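Pirkska Teardown Cells
Company / About Us / Who's behind it

About Pirkska

We make a robot cell that takes old servers and desktops apart. Drives out first, then brackets, then power supplies, then whatever is left. That's the product. One cell, two arms, one bench, and a rack for the bins. It ships on a pallet and goes through a normal double door (measure yours anyway, please).

Short page, we're in the middle of a release. Will tidy up later.

Where it started

Neusa Evangelista was running the intake floor at Peixoto, a refurbishing shop, and had a drive problem. Every machine that came in had to have its storage pulled and logged before anything else could happen to it. Same few motions all day. Sore thumbs, lost screws, and a queue that backed up into the hallway. She wanted a machine for it. Nothing on the market would touch a mixed pallet – they all wanted one model, same way up, every time.

So she built one, badly, then built it again. The first cell ran at Peixoto and still does, mostly at night. The company came after.

What you get

The standard cell is called Grimgate. In the box:

- two arms with parallel grippers, each with a small camera at the wrist
- bench with clamps and a lighting bar
- control cabinet, cables, e-stop, light curtain
- spare finger sets, because you will wear them out
- Zatska, the software, one site license

Zatska is where most of our time goes. It keeps a library of carriers, latches, brackets and cable types and works out a grip for each. Right now the library has 536 carrier and bracket types in it. If yours is not in there we add it. Send us a couple of dead units and a shipping label, or record it yourself on the cell by guiding the arm through the job by hand. Most sites do both.

We also sell a retrofit kit for people who have arms already. Wrist camera, fingers, software. Check the arm list before ordering, we have had returns.

What it does well

Drive carriers with a proper latch or handle. Tool-less brackets. Standard screws, if the heads aren't chewed up. Lifting power supplies once they are unscrewed. Logging – each part gets a picture and a line in the record, and you can export the lot as a plain spreadsheet.

What it does not do well

Ribbon cables. Better than last year, still not great. They bend, they slide under things, they look like the metal behind them. Shiny cases are hard too, ribbed aluminum most of all, since the reflections move when the wrist moves. Glued parts, no. Laptops, not yet, stop asking (kidding, keep asking, it helps us argue for it).

And it is slower than a good person on a machine that person knows. We'd rather say that here than on the phone. Where it wins is the long boring stretch after everyone's gone home.

How we test

Every release goes over the same shelf of scrap before it goes to customers. 349 machines on the shelf at the moment, some of them truly horrible. Neusa picks the order so the software team can't guess it. For the October release we logged 3,034 separate pulls and went through the failed ones by hand, in a room, with bad coffee. Fixes from that are in the notes.

We don't publish a success rate for the whole shelf. It depends far too much on what you feed it. We will run your own scrap and give you the full log, misses included.

Trials

Send a pallet, we run it, you get the parts back sorted along with the log and video. No charge for the first one in your region, you pay freight. If you want to come and watch, mornings are best, arms are usually busy with testing after lunch.

Leasing is availble on Grimgate. Retrofit kits are purchase only.

Service

A person picks up the phone. Usually one of the people who wrote the thing. Remote fixes same day if your cell is online, otherwise we post parts. Fingers, pads and wrist cables are kept in stock. Cabinets are built to order so alow extra time.

Working here

Small team, loud workshop, plenty of screwdrivers. We are looking for someone in field service and someone who likes cables more than we do. Write to Neusa, say what you have taken apart lately.

More from Pirkska
Grimgate spec sheet and floor plan
Zatska release notes, October
Retrofit kit: which arms work
Getting a pallet ready for a trial run
Inside the Peixoto night shift

We use cookies to keep the site working and to see which pages get read. Accept all / Only the needed ones

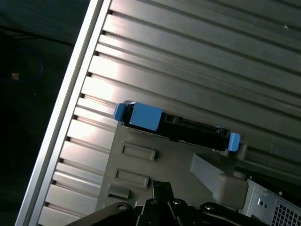 Drive carrier with blue handle and latch, gray bracket, gripper fingers at the bottom.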